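3.2 Drinking aids and grip force

Each participant used two cups: the Honance, a plain two-handled mug with a spouted lid, and the Sisard, which has a single wide handle and an inner cone that lets the user drink without tipping the head back. Both were filled with 240 ml of water at room temperature. Participants sat in their usual chair and chose which hand to use for the Sisard. Grip force was read at the handle during the lift and the first three sips, and the highest value was kept.

Eight sessions were dropped from the analysis. Five ended early at the participant's request, and in three the sensor under the handle had slipped. This left 255 sessions across the two sites, Haltuvside and Pongsiri.
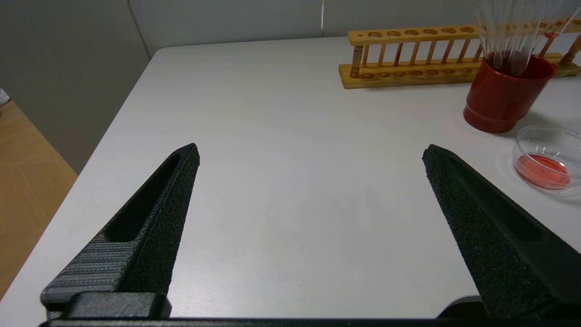
Figure 3. Gripper fingers in the open position over the tabletop.

Spills were weighed on a paper mat placed under the cup. People with a moderate or severe tremor spilled less from the Honance, mainly during the lift. The difference was small for people with weak grip and no tremor, and several of them found the two handles awkward to clear when setting the mug down. Peak grip force was higher with the Sisard in both groups.

Handle width was not varied in this study. Jaidee's earlier work on padded handles suggests that a wider handle lowers peak force up to a point, after which the fingers no longer close around it. We did not see this with the Sisard, but few of our participants had small hands. Section 3.3 gives the results for weighted and unweighted bases.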